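About Us

G'day and welcome! If you've landed on this page you're probably about to graduate, or you're the mum, dad, nan or partner of somebody who is, and you want to know who on earth keeps sending you emails about gown sizes. That would be us. We look after every graduation ceremony at Clelport College, from the first reminder to the last folded chair, and I've been running the office long enough to have strong feelings about hat elastic.

I should start with how we came about, I suppose. For years each department at Clelport held its own little do. Nursing had a morning tea, the trades had a barbecue, and the science mob handed out certificates in a corridor. It was friendly enough, but if your family had driven all day to see you get a piece of paper beside a drinks machine, you had every right to feel a bit flat. So the college gave me a desk, a phone and a cupboard, and asked me to put together one proper ceremony for everybody.

The first one was held in March in Eshun Hall, and it was chaos. The programmes came back from the printer with two page fours and no page five. The organist had the wrong week. I read out the names myself, because the person who was meant to had lost her voice, and I went through the whole of Business Studies before I worked out I was a line behind. They were lovely about it. A few of them swapped certificates in the car park afterwards and still write to me.

We've improved since then! We now run two ceremonies a year, and Eshun Hall seats 225 on the floor with another 40 up in the gallery. Each graduate gets two guest tickets to begin with, and any left over go back into the pot and are handed out in the order people asked. I know two isn't many if you've got a big family. Please ask anyway, as we nearly always find a few more.

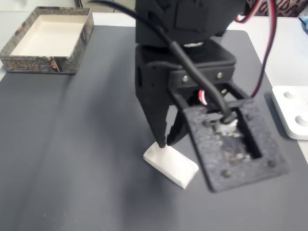 Nhyira Sulemana wrote to us after her ceremony to say that she'd nearly skipped it, having finished her course by correspondence and not knowing a soul in the hall, and that her favourite part was hearing her name said properly for the first time in her whole education. She also said the sandwiches ran out too early. Fair call, Nhyira. We've doubled the egg ones.

Her letter is pinned over my desk, and it's the reason we ring people about their names now. If your name has ever been mangled at a school assembly, you'll know the feeling. When you fill in your form there's a box where you can write how it sounds, any way you like. "Rhymes with banana" is fine. If the box is empty and we're unsure, you'll get a call from me or one of the girls in the office, and we'll practise it with you until you're happy.

The other thing we're known for is the gowns. We used to hire them from the city and they'd turn up in crates, smelling of somebody else's wedding. These days we own the lot. They're kept at our Fustalwood campus in a room with decent shelves and a dehumidifier, and they get a good airing before each season. You collect yours on the day, from an hour and a half before the start, and hand it back before you go home. Hire is included in your graduation fee. If you're very tall, very short or expecting, tell us early and we'll put one aside. We can take up a hem in an afternoon, but I'd prefer not to be doing it with pins in my mouth while the procession is forming up behind me (it's happened, more than once).

I get asked a lot about finishing at odd times of the year. Plenty of our students are working, or raising kids, or both, and they don't all wrap up neatly in December. You can walk at whichever ceremony comes next after your results are final, or you can hold off for the one after if you'd like to go through with your friends. You won't lose your award in the meantime. The certificate is yours from the day it's conferred and we can post it, registered mail, to wherever you are. I've sent them to cattle stations and a fishing boat.

And yes, you can still come back if you missed yours! We've had people cross the stage years later. One fellow came with his daughter, who was graduating the same afternoon, and I put him straight after her in the order. I was no use to anyone for the next ten minutes. 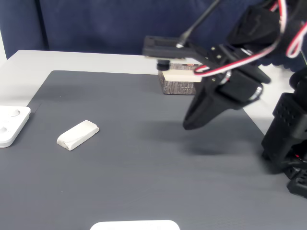

Clelport College: Graduation and Ceremonies Office

There are more of us than you'd think. In the office it's just a handful, but on the day we have 23 marshals, all of them staff or past students, and they wear a green sash so you can grab one if you're lost. They'll show you where to line up, which hand to shake with and where to stand for your photo. They'll hold your baby, too, if it comes to that.

Our programmes are printed by Flatier, who took over after the page five business and have been terrific. They give us until the Friday before to make changes, so if you spot a mistake in the proof we email you, sing out quickly. Middle names are the usual trouble. We print exactly what's on your enrolment record unless you tell us otherwise.

Eshun Hall has a ramp at the side door and a hearing loop in the front rows. We can seat a wheelchair user with their family, and if you're graduating and the stage steps don't suit you, the presentation can be made on the floor, or you can come on from the wings, where it's flat all the way. You pick. Just put it on the form or give me a ring.

Parking is behind the library and it fills up. The overflow is the oval, weather permitting, so maybe leave the good heels in the car until you're on the path.

If you'd like to have a look at the hall beforehand, we open it up for a walk-through the evening before each ceremony, tea and biscuits provided. It's not compulsory, but it's a great way to calm the nerves and work out where Nan will be sitting.

The office is on the ground floor of the administration building, next to the cashier. Drop in any weekday. If the door's shut we're over at Fustalwood counting hats, so leave a note under it and we'll ring you back.

Page last updated 14/05/2002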